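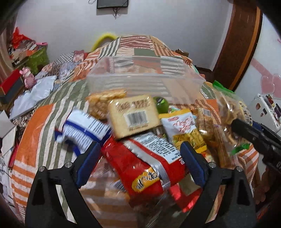
과자 봉지가 시험대에 오르다, 브릴트빌의 그리퍼 비교 시험

홈 | 지역 소식 | 기술 | 생활 | 문화 | 구독 안내

2018년 10월 9일 | 투바 비에르클룬드 기자

로봇 손이 가장 어려워하는 물건이 무엇이냐고 물으면 많은 분들이 달걀이나 유리컵을 떠올리실 것 같습니다. 저도 그랬습니다. 그런데 브릴트빌에서 그리퍼 비교 시험을 이끌고 있는 토룬 순드크비스트 씨의 대답은 조금 뜻밖이었습니다. 과자 봉지라는 것입니다. 그것도 한 봉지만 반듯하게 놓여 있을 때보다, 여러 봉지가 서로 포개지고 기대어 있을 때가 훨씬 까다롭다고 합니다.

순드크비스트 씨가 몸담은 소규모 개발사 로브빌은 지난 6월부터 손으로 들고 쓰는 그리퍼 두 종류를 나란히 놓고 비교하고 있습니다. 하나는 끝에 파란색 평평한 패드를 붙인 집게형이고, 다른 하나는 같은 몸체에 홈이 파인 고무 패드를 끼운 것입니다. 로봇 팔에 달기 전에 사람이 직접 쥐고 움직여 보면서 어느 쪽이 집 안의 잡다한 물건을 더 잘 다루는지 알아보자는 것이지요. 시험 장소도 연구실 작업대에서 평범한 가정집의 방으로 옮겼습니다. 침대 위에 포장 과자를 쌓아 놓고 그 뒤에 빈 반투명 플라스틱 통을 둔 다음, 봉지를 하나씩 집어 통에 담는 것이 이번 과제입니다.

듣기에는 참 쉬운 일 같은데, 쌓인 과자를 가만히 들여다보고 있으면 생각이 달라집니다. 번들거리는 커다란 빨간 봉지가 두 패드 사이에 비스듬히 엎어져 있고, 바로 위에는 바코드가 붙은 네모진 크림색 포장이 있습니다. 오른쪽의 큼직한 투명 봉지 속에는 황갈색 과자 조각이 들었고요. 광택도 크기도 제각각이니 카메라로 물건의 경계를 찾는 일부터가 만만치 않겠구나 싶었습니다. 게다가 이불은 주황색 네모 무늬에 올리브색 줄무늬까지 들어간 조각보 풍이고, 그 줄무늬가 플라스틱 통의 벽 너머로도 비쳐 보입니다.

“작업대에서는 배경이 늘 회색이었어요. 거기서 잘되던 것이 이불 위에서는 잘 안되더라고요.” 순드크비스트 씨는 이렇게 말하며 웃었습니다. 봉지는 세게 쥐면 안의 과자가 부서지고, 살짝 쥐면 미끄러집니다. 푹신한 침대는 누르는 만큼 내려앉으니 집게가 들어갈 깊이를 가늠하기도 어렵고요. 그래서 시험에서는 봉지를 집었느냐 못 집었느냐만 따지지 않고, 과자가 얼마나 부서졌는지, 옆의 봉지가 함께 딸려 올라왔는지도 기록한다고 합니다.

패드를 만든 곳은 이웃 마을의 부품 공방 하리우입니다. 공방을 꾸려 가는 오타르 에클룬드 씨는 평평한 패드 쪽에 은근히 마음이 기울어 있는 듯했습니다. 접촉면이 넓어 얇은 비닐을 잡을 때 주름을 덜 만든다는 것이 그의 설명입니다. 반면 홈이 파인 패드는 봉지 가장자리의 톱니 모양 접합부를 붙잡을 때 든든하다고 하니, 듣다 보면 양쪽 말이 다 그럴듯하여 저 같은 사람은 쉽게 편을 들 수가 없습니다. 에클룬드 씨는 패드를 갈아 끼우는 데 2분이면 된다면서, 공방에서 그 모습을 직접 보여 주기까지 했습니다. 차도 한 잔 얻어 마셨는데, 이 자리를 빌려 감사드립니다.

이번 비교의 목표는 두 패드를 합해 3000번의 집기 동작을 모으는 것입니다. 한 차례에 50번씩 진행하고, 차례가 끝날 때마다 과자 더미를 새로 쌓습니다. 쌓는 모양을 일부러 맞추지는 않는다고 합니다. 장바구니를 쏟아 놓은 모습이 집집마다 다르기 때문이라는데, 그 말에는 저도 고개가 끄덕여졌습니다. 과자는 모두 22종이고, 너무 많이 부서진 봉지는 같은 제품으로 바꿔 넣습니다.

물론 걱정하는 목소리도 있습니다. 제어기를 맡은 홀게르 엥에브레트센 씨는 사람이 손으로 쥐고 한 시험 결과를 로봇 팔에 그대로 옮길 수는 없다고 말합니다. 사람은 봉지가 미끄러지려 하면 저도 모르게 손목을 틀어 받쳐 주는데, 팔에 단 그리퍼는 그런 움직임을 따로 배워야 한다는 것입니다. 그래서 그는 파스몬트에 있는 작업실에서 같은 패드를 로봇 팔에 끼워 따로 시험할 준비를 하고 있습니다. 두 결과가 얼마나 벌어질지 본인도 무척 궁금하다고 하네요.

로브빌은 두 패드의 집기 기록을 정리한 뒤 브릴트빌 주민들을 초대해 작은 설명회를 열 생각입니다. 직접 그리퍼를 쥐고 봉지를 옮겨 볼 수 있는 자리도 마련한다고 하니, 관심 있는 분들은 아이들 손을 잡고 한번 들러 보셔도 좋겠습니다. 날짜와 장소가 정해지면 이 지면을 통해 다시 알려 드리겠습니다.

이 사이트는 더 나은 이용 환경을 위해 쿠키를 사용합니다. 계속 이용하시면 쿠키 사용에 동의하는 것으로 간주됩니다.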